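Re: [troltura-users] held-out grocery set, success by packaging type

On Qian subset, someone at Urnham wrote:
> The 4000-episode policy looks flat against 3284 on soft packs.
> Is that the data or the encoder? And which views are you training on?

Mostly the data, I think. Soft packs blur badly in the wrist view once lifted, and the pose labels drift with them. 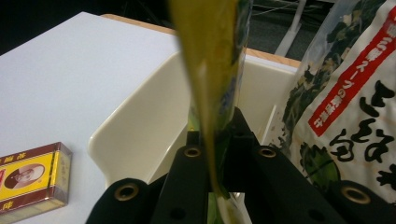 1. Views

Both wrist views plus the head view. Dropping the head view hurt bimanual episodes most. The wrist views carry the approach phase – both fingers stay visible, so opening width can be read from pixels.
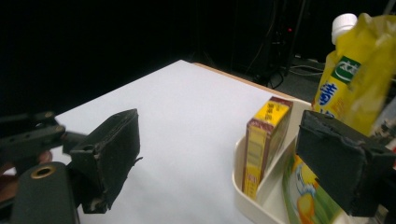 We re-ran with 400 episodes relabelled by hand and the gap on soft packs closed by half. Rigid boxes didn't move. Same encoder, same seed, 4 evaluation layouts.

2. Bottles

Grasps near the cap are over-represented in Pestach.

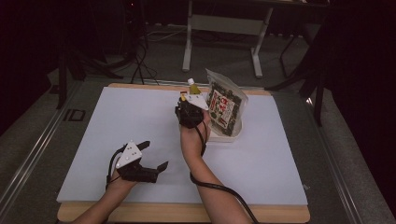 I'd rebalance by grasp height before adding more episodes. Left and right grippers are still pooled in the current loader, so check your handedness flag. Colour jitter was off for all runs.

Split files go up in February.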